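Search help topics

Travel & Health > Entry rules > Quarantine and testing
3 min read

Two border health officers, two different answers on a transit stop – which one counts?

Maiara Amaral

I'm flying home to Josberg in April with one change of planes in Kirimton. Josberg has had its entry screening in place since the measles and respiratory outbreak last winter. Anyone who has spent time in a listed area has to fill in a health declaration and show a test result at the desk before passport control.

Kirimton is on the list. The place I'm actually coming from is not.

I called the Josberg border health line twice. The first officer said a transit stop doesn't count if I stay inside the terminal. The second said it does count if the stop is longer than 120 minutes, and mine is 2 hours 50. She also said I could be sent to the quarantine hotel at my own cost if I turned up without a result. The airline told me to ask the government.

The form only asks "Have you been in a listed area?" with a yes or no box. There is no space to explain. I don't want to lie on a health form, and I don't want to pay for a test I don't need either. The clinic near me charges 300 for the fast one.

Has anyone done this route since the rules came in? Did they look at the transit time, or only at where the ticket started?

Tags: transit, health declaration, entry screening

Cleiton Quintana

I did this trip with my father, same change of planes, and I work in freight so I deal with the port health office a fair bit. The second officer gave you the current rule. The first one was probably working from the older notice, which had a full exemption for passengers who stayed airside. That was dropped when cases went up in Kirimton, and the 120 minute limit replaced it.

The limit is measured from the scheduled arrival of your first flight to the scheduled departure of the second. They use the printed times on the booking. We were delayed on the way in, which left us with a much shorter stop, and the officer still went by the booking.

So with 2 hours 50 you should tick yes. After that there is a second page that only shows up if you tick yes, and that page does have a transit option with a space for your flight numbers. A lot of people never see it, so they think the form is cruder than it is. 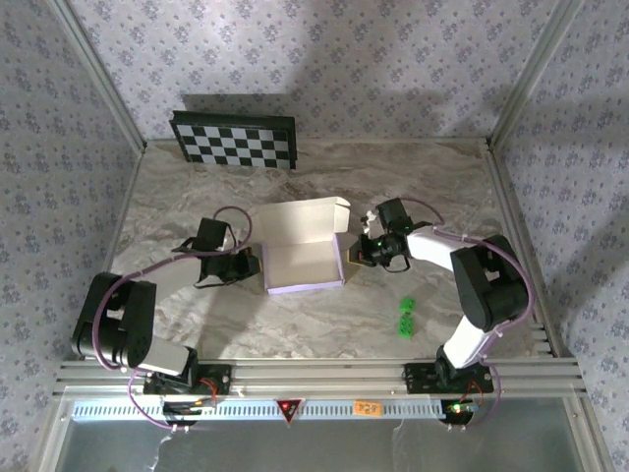

Photo: Hutapea / Lakik image library

On the test: with the transit option ticked, you need a result no older than 2 days when you land. It doesn't have to be the fast one. The ordinary one is fine if the lab can give you the paper in time, and where I live it was a lot cheaper. Ask for the result in English with your passport number printed on it. My father's had only his name and date of birth, and we stood at the side desk for most of an hour while they called the lab.

Print everything. The desk has a scanner for phone codes but it was switched off when we came through, and the people who had paper went first.

On the hotel – she was right that they can send you there. The two people I saw turned back at the desk were offered a test at the airport first and told to wait for it. I can't say whether that is the rule or was just what they did that morning.

If you can still change your booking, look at the earlier connection. It came in under the limit when I checked, and then none of this applies. It is a tight change if your first flight is late, so I wouldn't do it with checked bags.

lakik_303

Just tick no. I went through and the guy didn't even look at it. The whole thing is for show.

Maiara Amaral

Thanks, Cleiton. I went back into the form and found the second page, and it does list transit with the 120 minute limit in small print at the bottom. I've booked the ordinary test and asked for my passport number on it. I'm keeping the flights as they are because I have two suitcases.

I'm not going to tick no. The form says there is a fine for a false declaration, and my mother is in poor health, so I would like the test anyway.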